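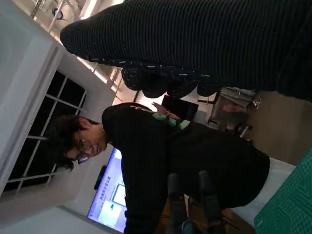 로신 호건은 검은 맨투맨을 고를 때 글자의 색보다 글자가 놓일 자리를 먼저 정해야 한다고 본다. 지난 호에 실린 단체복 관련 기사를 읽고 편집실로 보내온 의견이다. 가슴에 가로로 한 줄을 넣으면 서 있을 때는 반듯하게 읽히지만, 몸을 숙이거나 팔을 모으는 순간 글자가 주름 사이로 들어간다는 지적이었다.

본지는 이 의견을 루스타 의류자료실의 소르하 니 부르후 실장에게 전달하고 답변을 들었다. 면담은 10월 오후 자료실 2층 작업실에서 진행되었다.

니 부르후 실장은 지적에 대체로 동의한다고 밝혔다. "도안은 책상 위에 평평하게 펼쳐 놓고 검토합니다. 그런데 옷은 그 상태로 입는 물건이 아닙니다. 품이 넉넉한 맨투맨일수록 가슴 부분의 천이 많이 접히고, 글자 간격이 좁으면 접힌 자리에서 한두 자가 통째로 보이지 않게 됩니다."

자료실은 지난해부터 단체복을 주문하는 기관에 견본 착용을 권고하고 있다. 의자에 앉은 자세, 허리를 굽힌 자세, 고개를 숙이고 손을 앞으로 뻗은 자세에서 각각 글자를 확인하는 절차이다. 문화기관 닐라노가 맨투맨 200벌을 주문하였을 때에도 같은 절차를 거쳤으며, 최종 도안은 처음 안보다 글자 간격이 넓어졌다.

색의 선택에 관하여 실장은 검은 바탕이 생각보다 까다롭다고 설명하였다. "흰색은 어디서나 잘 보입니다만 요청하시는 분이 많지 않습니다. 요즘은 옅은 분홍이나 연두, 민트 계열이 많습니다. 짙은 초록은 주의가 필요합니다. 밝은 실내에서는 괜찮은데 조명이 어두운 전시실에서는 바탕에 묻힙니다." 한 줄 안에서 초록의 농도를 달리하는 방식에 대해서는, 가장 짙은 글자를 기준으로 판독성을 판단해야 한다고 답하였다.

표면이 도드라지는 글자의 내구성도 주요 질문 가운데 하나였다. 자료실에서는 같은 맨투맨을 47회 세탁하며 글자의 상태를 기록한 바 있다. 자수 글자는 형태가 유지되었으나 둘레의 천이 조금 당겨졌고, 발포 인쇄 글자는 모서리부터 갈라지기 시작하였다. 시험을 담당한 에우스타키오 사무디오 연구원은 갈라짐이 나타난 위치가 대부분 어깨에 가까운 쪽이었다고 말했다. "가방끈이 닿는 부분입니다. 작은 글자를 어깨 쪽에 배치하는 도안이 많은데, 그 자리에는 자수가 낫습니다. 다만 글자가 아주 작으면 자수로는 획이 뭉칩니다. 그럴 때는 얇은 평면 인쇄를 권합니다."

세탁 방법에 대한 안내는 비교적 간단하다. 뒤집어서 찬물에 빨고, 건조기는 사용하지 않으며, 다림질이 필요하면 안쪽 면에서 낮은 온도로 한다. 검은 천은 밝은색 하의와 따로 세탁한다. 사무디오 연구원은 흰 바지에 검은 보풀이 옮겨붙었다는 문의가 겨울철마다 들어온다고 덧붙였다.

보관에 대해서는 두 사람의 의견이 조금 달랐다. 실장은 옷걸이를 쓰면 어깨선이 늘어난다며 접어서 보관할 것을 권하였고, 연구원은 접힌 선이 글자 위를 지나는 경우가 더 큰 문제라고 보았다. 현재 자료실에서는 글자 아래쪽을 접는 선으로 삼아 서랍에 넣고 있으며, 도드라진 인쇄가 있는 옷은 사이에 중성지를 한 장씩 끼운다.

안경을 쓰는 사람의 불편에 관한 질문도 있었다. 목둘레가 좁은 맨투맨은 입고 벗을 때 안경을 매번 벗어야 하고, 잊은 채 당기면 가는 테가 휘기 쉽다. 실장은 이를 디자인 단계에서 다룰 사항으로 보았다. "목둘레를 조금만 넓혀도 훨씬 편합니다. 너무 넓히면 글자 줄이 아래로 처져 보이기 때문에 글자를 그만큼 올려 앉힙니다. 목둘레와 글자 위치는 따로 정할 수 없습니다."

호건의 의견 가운데 글자를 등으로 옮기자는 제안에 대하여 실장은 신중한 입장을 보였다. 등판은 면적이 넓고 주름이 적으나, 마주 보고 응대하는 직원의 옷으로는 쓰임이 제한된다는 것이다. 그는 소매 바깥쪽에 세로로 넣는 안을 견본으로 제작해 보겠다고 하였다.

견본은 자료실 2층에서 오전 9시부터 열람할 수 있다. 직접 입어 보려는 기관은 희망하는 치수를 사전에 알려야 하며, 신청서는 자료실 접수대에 비치되어 있다.

정리: 시네이드 피츠제럴드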